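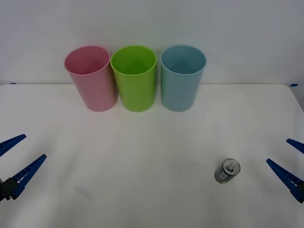 3. Changes to the Work at the Sorting Bench

Before the two-arm cell was introduced, operators at Grelora placed every item by hand. The cell now handles cups and small cans, and the operator's task has shifted to loading, checking and clearing faults. Both grippers use toothed blue fingers, which staff can replace without a technician.

We interviewed 17 employees. Four said wrist strain had decreased. Ruairí Carroll, shift lead, reported a different load: waiting for a stop signal — often while covering a second bench — was more tiring than the sorting itself.

Training takes 23 hours and is not yet reflected in pay grades. Job descriptions were last revised in December, before the cell was installed.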